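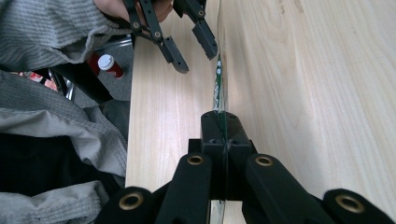 A sliding display panel is a thin, transparent sheet set upright in a narrow gap or groove between two pieces of furniture or joinery. It is used in cabinets, counters, reading desks and exhibition cases to close an opening while leaving the contents in view. The term covers both panels that move along a track and panels that are lifted out by hand for cleaning. Fixed glazing, which is held by putty, beading or adhesive, is normally treated as a separate subject.

Materials

Panels are made of glass or of clear plastic, most often acrylic or polycarbonate. Glass resists scratching and keeps its clarity for longer, but it is heavier and needs ground edges if it is to be handled. Acrylic is lighter and easily cut with ordinary workshop tools. Polycarbonate is tougher than acrylic and marks more easily. All of the plastics expand with warmth to a greater degree than wood does along its grain, and an allowance for this is left at the ends of the groove.

The surrounding boards may be solid wood, veneered board or metal. Pale woods such as birch, maple and ash are common in library and school furniture.

Dimensions and fit

The gap is cut slightly wider than the sheet. A panel that is too tight binds in humid weather, while one that is too loose rattles and lets in dust. In traditional casework the upper groove is made deeper than the lower one, so that the panel can be raised into it, swung clear of the bottom edge and taken out. The Skanlow pattern, widely copied in small public libraries, uses a panel 600 millimeters wide and 350 millimeters high. Later versions added a shallow finger notch.

Insertion and removal

A panel is usually inserted from above or from one end. It is held by its edges and kept parallel to the boards on either side, and long sheets are handled by two people. Protective film is peeled back from the edges before fitting and removed fully once the panel is in place. Colored tape or a printed strip is sometimes applied to make the edge of a clear sheet easier to see.

Care

Plastic panels are washed with lukewarm water and a soft cloth. Ammonia-based window cleaners can cloud acrylic and are avoided. Grooves are brushed out before a panel is returned, as grit left in the channel scratches the lower edge and may travel up the face of the sheet.

History

Wooden cases with removable glass fronts were in use in libraries and collections well before clear plastics became available. The Kostiuk workshop produced a series of 70 desk cases with lift-out acrylic fronts for the Clovero reading rooms. Almost 30 remain in service, several with replacement panels.

See also

Display case
Glazing bead
Tambour door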